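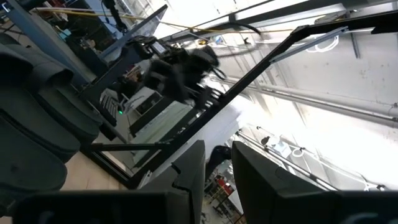

One reader wrote in to say that the shielding gas is costing more than the steel, and asked whether it makes sense to buy a bottle outright, keep swapping, or go back to flux core and skip the gas altogether. We get a version of this at the Umthorpe counter every week, so it gets the long answer this month.

Start with how much you weld. A small MIG machine running a 75/25 mix of argon and CO2 uses gas only while the trigger is down. On a hobby project most of your time goes into cutting, fitting, clamping and grinding. One customer brought us a notebook where he had timed his trigger on a utility trailer gate. It came to 27 minutes for the whole job. A 40 cubic foot bottle would have covered that with plenty left over, and he had been going through two bottles a project. The rest of his gas was leaking out overnight.

So check for leaks before you change anything else. Mix some dish soap and water in a spray bottle, open the cylinder valve, and spray the valve stem, the regulator nut, the gauges, and the hose fittings at both ends. Watch for a full minute at each spot. A slow leak makes a small patch of foam that is easy to miss if you walk away. Then try this: close the cylinder valve with the line under pressure, leave the trigger alone, and look at the high pressure gauge again after dinner. If the needle has dropped, gas is getting out between the valve and the machine. The usual place is the regulator nut. Don't use tape or pipe dope on that connection. It is metal to metal and should seal dry. Look for a nick or some grit on the seat instead.

Close the cylinder valve every time you finish for the day. A lot of people turn off the machine and leave the bottle open. If you have any leak at all, even a tiny one, it has all night to work.

Next, look at your flow rate. We see plenty of flow gauges set at 30 cubic feet per hour indoors, usually by someone who had porosity once and turned the gas up. In a garage with the door closed you can normally run well under that for thin material. On 16 gauge tubing with a small nozzle, try 20 and see how the bead looks. Too much gas can cause trouble of its own by pulling air into the stream at the nozzle. If you get pinholes at 20, clean the spatter out of the nozzle, check for a fan or a draft, and make sure the paint and mill scale are off the joint before you touch the knob.

Now to owning, leasing and swapping.

Owning a bottle means you pay once and then pay for gas only. Our price this month on the Ornura 40 cubic foot cylinder is $153, empty. You bring it in, we hand you a full one of the same size, and you pay for the fill. You won't usually get the same cylinder back, so don't paint it or put stickers on it. Keep the receipt. If you move to another town, a supplier there may want proof that the bottle is yours before they will exchange it.

Leasing works out for shops that go through big cylinders quickly. For a home welder it rarely does – you are paying whether you strike an arc or not. A lease may be worth asking about if you have one large job and don't plan to weld again for a year.

Buying a used bottle can save money or lose all of it. Look at the neck ring, the collar just below the valve. If a gas company's name is stamped there, that company may still own the cylinder, whatever the seller says, and most suppliers won't fill it. Look at the test date stamped in the shoulder too. An out of date cylinder has to be retested before it can be filled, and somebody has to pay for that. Call your supplier from the seller's driveway and read them the markings. We are happy to take those calls. We have told a few people to keep their cash in their pocket, and a few others that they were looking at a good deal.

On size, the 40 is easy to carry and fits on a small cart. The 80 costs more up front, but the fill price does not double when the volume does, so each cubic foot is cheaper. If you have room to chain it upright against a wall and don't need to haul it around, we would go with the 80. Whatever the size, secure it, and put the cap on before you move it if it takes one.

As for flux core, it is a fair choice for some work. Self-shielded wire needs no gas, and it holds up outdoors, where wind would carry the shielding away. It spatters more and leaves slag to chip off, and it is harder to run on thin sheet without blowing through. If you mostly fix gates and mower decks in the yard, flux core may be all you need. If you do body patches or light tubing inside, stay with the gas. Remember to switch polarity when you change over. Self-shielded wire normally runs electrode negative and solid wire runs electrode positive. There should be a chart inside the door of the machine.

The reader also asked about regulators. The ones packed with entry-level machines are fine to learn on, but the gauges can be hard to read at the low end. We carry the Zilter flowmeter, the kind with a ball floating in a clear tube, and Kovačević makes a similar one that we can order. Either will let you set the flow more closely. Mount it straight up and down or the reading will be off. Fix the leaks first, though. A better flowmeter on a leaking fitting will not save you anything.

Cylinder exchange is at the side door from 8 a.m. to 4 p.m. Please close the valve tight before you load up, and don't leave a bottle lying loose in a closed car. If you can bring it in an open truck bed, strapped upright, do that. We have loaner straps at the counter.

Newsletter > Shop Questions > Gas and Cylinders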